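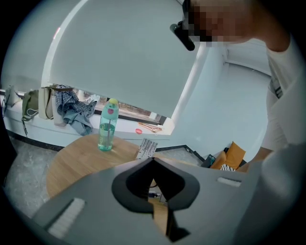
Bruvley Gouache Set, 31 Colors

I've been painting with the Bruvley gouache every evening since August and I can't stop telling people about it, so now it's your turn! I bought mine at Alipour, the little art store over on Ollolbridge, after Simin Ghasemi let me try her violet at our Monday group. One brushful and I was gone. That violet!

The colors go down flat and velvety with hardly any streaking, even the yellows, and yellow gouache has broken my heart many times. My favorites so far are the violet (of course), a mossy green that looks like the underside of a fern, and a warm coral I've been putting in absolutely everything -- skies, pears, a portrait of my sister's dog. The white covers beautifully. I went through my first tube fast and had to go back for a bigger one.

They rewet nicely too. I left a puddle of blue on my palette over the weekend and it came back with a few drops of water, a tiny bit grainy but perfectly good for backgrounds.

A few grumbles. The two browns are so close that I keep picking up the wrong one, and the names on the tubes are printed so small I ended up painting a dab of color on each cap. The black dries a little shiny if you use it thick. And the box it comes in is flimsy, mine split at the corner in the second week and now lives with a rubber band around it.

For paper I've been using an Ideck pad, the smooth one, and the two get along very well. On rough watercolor paper I needed a lot more paint to fill in the dips. Omid Khosravi from our group likes it that way and lets all the little white specks show through, and his night harbor made me want to try it again on something dark.

Next up is a whole page of nothing but coral and green. If you have this set, tell me what you mix with the turquoise, I haven't figured that one out yet!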